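Work in progress, started on a Friday and still growing!

# Floro desk set

Floro is our side-by-side trial of two soft finger prints for the hand-held gripper, Adura (stiff ribs) and Chukwu (thin ribs). Lino Martinelli drew both, and I love how differently they feel in the hand.

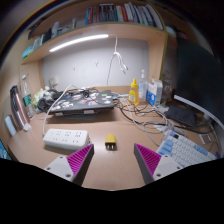
Small, hard objects are where the two prints really part ways. Anything with metal prongs is a great test, and the yellow plug adapter quickly became my favorite, with its narrow back end and prongs pointing toward you. Log the approach angle every time, please!

## What's in the set

- 800 clips, split evenly between the 2 prints
- 30 fps, wide lens, camera fixed to the gripper
- `notes.csv`: Sharon Kinyua's grip scores, one row per clip 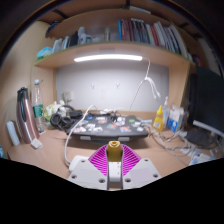
Scores run from 0 to 20. Faith Minja and Chih-ming Pan scored a share of the clips again without seeing Sharon's numbers, and their columns are `score_b` and `score_c`. Where they disagree, keep all three (the messy ones are the fun ones).

## Known gaps

- No finger wear data yet
- Desk clutter changes between sessions
- Chukwu tips need a new print before the August batch

Questions go to Nassoro Sang, who looks after the loader.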